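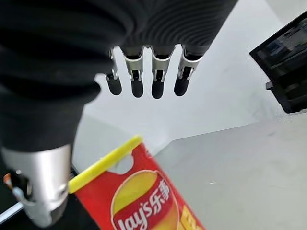

Figure 6.1 Fine parallel ribbing across the back of a black robotic hand.

Chapter 6
Knits: Clothes That Move

In this chapter
How a knit fabric is built
Jersey, rib, interlock, and purl
Stretch and recovery
Reading a sweater before you buy it
Caring for knits

Words to know
course, wale, gauge, rib, interlock, recovery, ease, pilling, blocking

Pull out the most comfortable thing you own. I would bet my good scissors that it's a knit. T-shirts are knits, and so are sweatshirts, leggings, most socks, most underwear, and every sweater in your closet. We spent Chapter 5 on woven cloth, with its straight yarns crossing at right angles, and if you did the paper-strip exercise you already know how little a plain weave wants to stretch. Now we get to loops!

I should admit that this is my favorite chapter. I came to clothing through a box of my grandmother's cardigans, and I spent a whole summer wearing them in the wrong order (the heavy one to a picnic in May, the thin one in sleet) before I worked out why two garments made of the same wool could feel so different on the body. The answer was in the knitting. One was a loose, open jersey and the other was a tight rib, and once I could see the difference I started seeing it everywhere – on buses, in shop windows, on the cuffs of whoever was ahead of me in line.

One yarn, many loops

A woven fabric needs two sets of yarns. The kind of knit you'll find in most sweaters can be made from just one. The yarn travels across the row making loops, and each loop is pulled through the one below it. A row of loops running side to side is called a course. A column of loops running up and down is called a wale. Learn those two words now, as we'll lean on them for the rest of the book.

Look closely at the front of a plain T-shirt and you'll find the wales as tiny stacked V shapes. Turn it inside out and the courses show up as rows of little bumps. You may need a magnifier, and a bright window helps a lot.

When you tug on the fabric, the yarn itself hardly gets longer. What changes is the shape of the loops. Pull sideways and every loop gets wider and shorter. Pull lengthwise and every loop gets taller and skinnier. Let go, and the loops try to settle back to where they were. All of the give in a plain cotton tee comes from that shuffle, with no elastic anywhere in the cloth.

Knitting of this type is called weft knitting. There is another family, warp knitting, in which many yarns run lengthwise and zigzag between neighboring wales. Swimwear and a lot of lace come from that side of the family. We'll save it for Chapter 7.

Gauge

Gauge tells you how fine or coarse a knit is. Hand knitters measure it by counting stitches over a few inches of fabric. Machine knitters usually mean the number of needles per inch on the machine. Either way, a higher number means smaller stitches.

Fine-gauge knits lie smoothly under a jacket and show the shape of whatever is underneath. Coarse-gauge knits stand away from the body and hold more air, so they make wonderful outer layers on a still, cold day. On a windy day that same chunky sweater can let you down, as the wind goes right through the gaps. Put a thin windproof layer over the top and it's warm again. Many people who think they dislike sweaters have just been wearing them outdoors without a shell.

At the workroom: one sweater, three tries

Hélène Grewal designs for Trumelora, a small knitwear label in Drostovby. Her best-known piece is the Cosari, a hip-length pullover with a deep ribbed hem. It looks simple enough, but the first version went wrong in a way that every student should hear about.

"I had drawn a hem that hugged the hip," she told our class. "On the stand it was perfect. Then we wore it for a day, sitting and standing and pulling it down, and by supper it looked like a lampshade."

The rib was fine. The yarn was the trouble: a slippery, heavy cotton with almost no spring of its own. Her second try used wool for the hem and cotton for the body, and the two washed differently, so the hem drew up into a ruffle. The third try used a wool and cotton blend all the way through, with a tighter stitch at the hem. That one went into production. The first run was 534 sweaters, and the shape has stayed the same ever since.

Her colleague Abilio Soler runs the machines, including an elderly flatbed the workroom calls Filip. Filip has 400 needles on its front bed, and Soler can hear when one of them is bent. He knits 10 swatches for each new design, changing only the stitch size from one to the next, and pins them in a row along the wall. Designers are asked to handle them all before they're told which is which. Try the same thing with a friend and a pile of old sweaters. Close your eyes! Your fingers will often pick the better fabric faster than your eyes do.

A first look at rib

Rib is made by switching back and forth between knit stitches, which come toward you, and purl stitches, which sink away. Stack them in columns and you get raised ridges with valleys between them. When the fabric relaxes, the ridges crowd together and hide the valleys. When it stretches, the valleys open up. That's why a ribbed cuff can slide over your hand and then close around your wrist.

The numbers in a rib's name tell you the pattern. A 1x1 rib has one knit column, then one purl column. A 2x2 rib has two of each, with bolder ridges and plenty of spring. Wide ribs, such as 6x2, read as stripes from across a room and are used more for looks than for grip.

Rib has another talent. It doesn't curl at the edges the way jersey does. Cut a square of T-shirt fabric, tug it a little, and watch the sides roll toward the back while the top and bottom roll toward the front. A balanced rib lies flat, and so you'll find it at necklines, hems, and cuffs, finishing off fabrics that would otherwise roll up like a window shade.

Ridges on a surface don't always mean a rib knit, by the way. Corduroy has them and it's a woven. Some fabrics are pressed or molded with grooves and have no ribbed structure at all. To test a fabric, stretch it across the ridges. A true rib knit spreads open easily and shows you its valleys.

Try it: the stretch and recovery test

You'll need a ruler, two pins, a notebook, and three knit garments you don't mind handling. Choose different kinds if you can, such as a tee, a sweater cuff, and a pair of leggings.

Lay the first garment flat without pulling it. Place the pins 6 inches apart, across the width. Hold the fabric at the pins and stretch it along the ruler until it resists firmly, but don't force it. Write down the length. Keep it stretched while you take 10 slow breaths, then let go, wait a minute, and measure between the pins again.

The first measurement tells you about stretch. The second tells you about recovery, or how well the fabric returns to its old size. Repeat for the other two garments, then do all three again in the lengthwise direction. Keep your notes, as you'll need them for the fit exercises at the end of the chapter.

Before you read on

Think of a knit garment you stopped wearing. Did it bag at the elbows, twist at the side seams, shrink in the wash, or grow fuzzy under the arms? Write a few lines about it, and include the fiber content if the label is still there.

6.1 Jersey, the everyday knit

Jersey is the fabric of the T-shirt, and it is the simplest weft knit to make. All of its loops are pulled through in the same direction, giving it a smooth face and a bumpy back. It is light, it drapes well, and it stretches more across the body than up and down. Its weak points are the curling edges we've just met and a tendency to run when a loop breaks. We'll start with the yarns used to make it, and with the reason some jersey tees hang straight for years while others swing around to one side after a few washes.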